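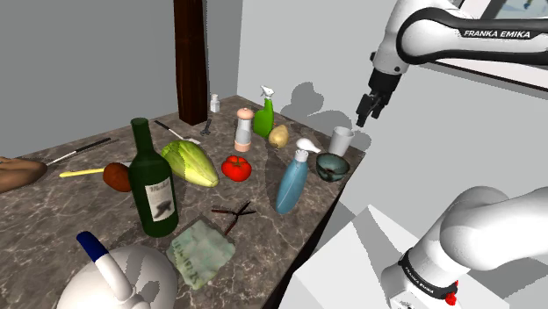 Trying out Trulum this month. It's a paid scene pack for tabletop manipulation: kitchen assets, a Franka arm with a two-finger gripper, a task list and a scoring script. Notes as I go. (1/9)

Install took one command and a license key. The base pack lists 83 object models and 114 task definitions. We bought the single-site license, 800 a year. Academic rate on request, they say. (2/9)

Clutter is the main selling point. Produce, bottles, cookware and hand tools share one counter, with a fixed base at the side. Layout is set by a seed in the config, so a bad run can be repeated exactly. Checked on two machines, same poses. (3/9)

Friction and mass sit in a plain text file per object. Several masses were left at the default value. Gergely Kelemen filed that with the vendor in April and got a patched file the same afternoon. (4/9) 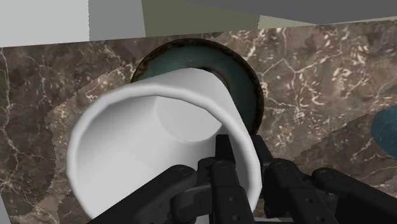 Dotden Manipulation Group | Simulation & Test

Rim grasps next. One fingertip inside the cup, the other outside, wall between them. Thin walls are where a lot of packs fall down: if the collision mesh is a solid hull, the inner finger has nowhere to go. Trulum ships a hollow mesh for open vessels. Good. (5/9)

Ran 544 rim-grasp trials over one night. Failures were mostly in the approach, with the inner finger landing on the rim. That's our planner. I would not charge it to the pack. (6/9)

Complaints. Contact forces are logged at the render rate unless you change a flag, and the flag is missing from the manual. Merja Sjöberg found it in the source. Shadows cost almost a third of our frame rate at default settings. (7/9)

Compared with Alel, which we used last year: Alel has better docs and a faster loader. Trulum has better meshes and the seeds work. For grasp work I'd take the meshes. For navigation I'd stay with Alel. (8/9)

Not tested yet: deformables, liquids, the two-arm add-on. Bence Csizmadia has the deformables next. Config files and the trial log are on our group page, ask if the link is dead. (9/9)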